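Notebook -- handheld capture, tea box task
March, started just after 2pm

Carrying on from the last entry. Recap so I don't have to scroll: the new alignment code (Kamlow branch) was giving left and right tracks that looked fine on their own and wrong together. When both hands go near the box the distance between the two grippers in the fused track drifts, then snaps back. Policy trained on that learned to wobble over the box. Not its fault.

Suspects going in:
- clock offset between left and right streams
- bad mount transform on one side (we reprinted plates before, the numbers in the config may be the old ones)
- the smoother in Fleltano hiding a dropout and then catching up all at once

Checked the config first because it's cheap. Left transform matches the drawing. Right one matches too, apart from a sign on the yaw term which I was sure was wrong for half an hour and is in fact right, the convention is just different in that file. Added a comment to the file. Somebody please add tests for this.

Then the clock offset. Tap test: knock the two grippers together, look for the spike in both accelerometer traces, measure the gap. Got 49 ms with right behind left. Restarted the logger, did it again, 2 ms. Restarted again, 49 again. So the offset depends on which stream opens first. That explains why last week's sessions were half good and half rubbish and why I couldn't find a pattern in it.

Moved on to a recording with the tea box out, so there's clutter and the hands have to work close together. 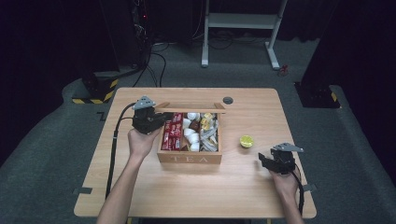 Tea box setup, left gripper by the box, right one near the front of the table. Lemon half to the right of the box.

Left gripper sits close against the box in this layout and that's where the fused track is worst. Plotted gripper to gripper distance against time, raw and smoothed on the same axes. Raw is noisy but honest about it. Smoothed one goes flat for a stretch then jumps. So suspect three is real as well: Fleltano drops frames it doesn't trust, holds the last pose, and says nothing in the log. Held poses get the same confidence flag as good ones. Grr.

Changes made, all on the branch:
1. Logger waits for both streams to be up before it stamps anything. First sample on each side is thrown away.
2. Tap test is now the first thing in the session script. If offset is over the limit it refuses to record. Limit is hard coded for now, will move to config.
3. Held poses marked as held. Trainer masks them out of the loss. Interpolating accross them looked nicer in the plots but it makes up motion, so no.
4. Smoother window cut down. Was 90 samples, now 40. Corners at the start of a grasp survive now, before they were rounded off into mush.

Reran the replay tool on the older sessions with 3 and 4 in. Can't fix the clock thing after the fact unless there's a tap at the start, and most of them don't have one. Tried estimating the offset from the motion itself, cross correlating speed of left and right -- works ok where both hands lift together, useless where one hand holds and the other picks. Most of the tea stuff is hold and pick. Leaving those sessions out of the next training set, tagged "no_tap" so they can be found again.

Other things while I'm here:
- Perception side: the sachet labels in Nseir are a mess. Three people have used "packet", "sachet" and "bag" for what I think is the same class. Merged to "packet" in my local copy, not pushed, want a yes from the others first. Creamers are fine.
- The segmenter lumps the red packets into a single blob when they're packed together upright. Fine for finding the compartment, no good for choosing one to grasp. Trying the edge head from Hemasell on it, weights are downloading as I type and the network is crawling.
- Replay viewer draws the right hand mirrored if you open it from the session list but not from the command line. Found the flag, fixed, pushed.
- Disk on the logging machine nearly full. Moved old raw streams off, kept the fused ones.

17:40. Training job queued on the clean subset, old smoother vs new one, same seed. Left the seed in the run name this time.

To do next:
- look at the wobble metric on both runs before touching anything else
- tap limit into config
- ask wether anyone depends on the old 90 window, I'd like to delete that option
- held pose count shown in the viewer, even just as a grey bar under the timeline
- more tea box recordings with the new logger, vary which hand steadies the box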